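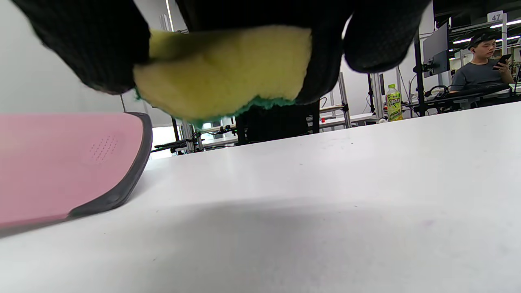 Sponges, Cloths and Brushes: Selection, Cleaning and Replacement

Most cleaning tools in a kitchen are kept too long and used on the wrong surface. The notes on this page cover the common types, what each will and will not do, and how to keep them in usable condition.

Two-layer sponges

The standard dish sponge has a foam or cellulose body bonded to a thin scouring layer. The body holds water and detergent. The scouring layer contains an abrasive, normally bound into nonwoven nylon fiber, and its grade varies by color, though makers do not all follow the same code. Green is usually the coarser household grade. Blue and white are usually finer and are sold for nonstick pans and glass. Read the package before relying on color alone.

A green scouring layer is suitable for uncoated stainless steel pan interiors, oven racks and unglazed stoneware. It will scratch acrylic, polished stainless steel, most nonstick coatings, and the printed markings on glass cooktops. Test a new pad on the underside of the item with light pressure and inspect under a strong lamp.

Cellulose shrinks and hardens as it dries and softens again in water. Polyurethane foam stays soft when dry, holds less water and tears sooner on fork tines. For wiping up spills, cellulose is the better choice. For working up lather on plates, there is little difference.

Daily care

Rinse in hot water until the runoff is clear, squeeze out, and stand the sponge on its long edge in a rack with open sides. A sponge left flat in a dish stays wet on one face through the night. Suction-cup holders are adequate if the base is slotted. Solid cups are not.

Food particles lodge where the two layers meet. Bend the sponge backward under the tap so that the joint opens, then rinse again.

Sanitizing

Three methods are in common use.

Dishwasher: place on the top rack, run the full cycle with heated dry. This is the simplest method and does the least damage to the foam.

Bleach soak: three-quarters of a cup of regular household bleach to one gallon of water, five minutes, then rinse well. Wear gloves and keep a window open. Do not mix with vinegar, ammonia or any other cleaner.

Microwave: cellulose only, fully saturated, one minute on high. Leave it for several minutes before touching it. A dry sponge can catch fire, and so can metal-bearing scouring material. Rhodri Ifans, who supplied the notes on foam types, advises against this method altogether.

Sanitizing lowers the bacterial load for a short time. It does not make an old sponge new.

Replacement

Replace a dish sponge every one to two weeks under daily use. Discard it sooner if it smells after rinsing, if the scouring layer lifts at a corner, or if the body crumbles when squeezed. A retired sponge can be moved to the workshop or the bathroom drain, but clip one corner first so that it does not find its way back to the sink.

Raw meat juice should be wiped up with a paper towel, which is then thrown out. The surface is washed with detergent and sanitized afterward.

Cloths

Microfiber picks up grease well and dries quickly. Wash it separately from cotton, in warm water, with no fabric softener. Softener coats the fibers and the cloth will then smear. A cloth already in that state can often be recovered with two hot washes using half the normal detergent.

Cotton dishcloths tolerate boiling and bleach. A weight of 300 grams per square meter is a good middle value – heavier cloths hold more water but may still be damp the next morning.

Brushes

A nylon brush dries faster than any sponge and is the better tool for narrow jars, graters and whisks. Hang it bristles down. Replace it when the bristles splay beyond the edge of the head. Natural-bristle brushes should not go in the dishwasher, which splits the wooden handle and loosens the tufts.

Burnt-on residue

Cover the residue with hot water and one tablespoon of baking soda, simmer for ten minutes, and let cool. Push the loosened layer off with a wooden or plastic scraper before using any abrasive. Do not use baking soda on bare aluminum, as it can darken the metal. On enamel, stop at the scraper and repeat the simmer.

Workshop use

Old sponges are useful for wiping water-based glue from joints before it skins over. Keep them away from linseed oil and oil-based stain. Rags and sponges wet with drying oils can heat up and ignite if bundled. Lay them out flat outdoors, away from buildings, until stiff, or store them under water in a lidded metal can and follow local disposal rules.

Corrections to the cleaner ratios were sent in by Efthymia Kouris in March and have been included.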